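How close is the robot that clears the table?

Ditthorpe, December 2019

The engineer who agreed to talk to me asked to be left unnamed, on the grounds that the company, Kurnow, has a sales department and she would like to keep eating lunch with them. She has spent five years on machines meant to tidy up after people. I asked her when I could buy one.

"You can't," she said. "Next question."

I had come to Ditthorpe after reading yet another article promising that kitchens and stockrooms would soon run themselves. Her view of those articles is low. Most of them, she says, are written from a two-minute video, and she would like to know how long the day was that produced the two minutes.

"Ask how many tries. Ask who set the cups out. Ask what happens if you bring your own cup from home. If they change the subject, you have your answer."

The job she wanted to talk about is one a child would find dull. Pick up a drink, put it where it goes, leave the other things standing. Two arms, a table, paper cups. 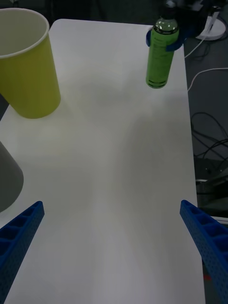

Home and Work

A bottle is a friendly object, she told me, as long as it's upright and has some room around it. Paper cups are worse. Squeeze too lightly and the cup slides, squeeze too hard and you have a crumpled cup. Fingers like the blue ones help, since they close around what they hold, but she doesn't think fingers are the main trouble.

"People look at the hand because the hand is what moves. My trouble is everything before the hand. Which cup? Which way is the bottle facing? Is the other arm about to be where I want to be? You do all that while thinking about your taxes."

I said two arms ought to be twice as good as one. She laughed at that for longer than I liked.

"Two arms is two things to bump into each other. Sometimes one holds and the other works, and it's lovely. Sometimes one just has to stay out of the way, and you've paid for it to do that." 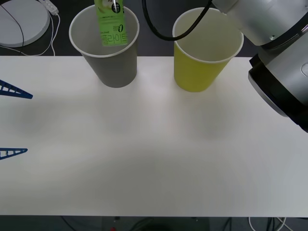
She is no kinder about shops. A chain called Surngate tried a shelf-stocking machine in one of its stores last January, and she went to see it. The packages had been lined up for it beforehand by a clerk. "So the clerk did the hard part and the robot did the part the clerk could do without looking." The machine was gone when she went back. The clerk was still there.

I asked about cost, and she mentioned Ngubane, a rival outfit that has talked of renting out a tidying robot at around 400 dollars a month. She thinks the price might even be fair someday. What bothers her is that a renter would want it to work in a room with a dog, a rug and bad light.

Does she think it will happen at all? Yes, in pieces. She expects warehouses first, then the back rooms of stores, where you can tell people not to move things. Homes she puts a long way off, and she wouldn't give me a year.

"I load my own dishwasher," she said. "I'm not even good at it."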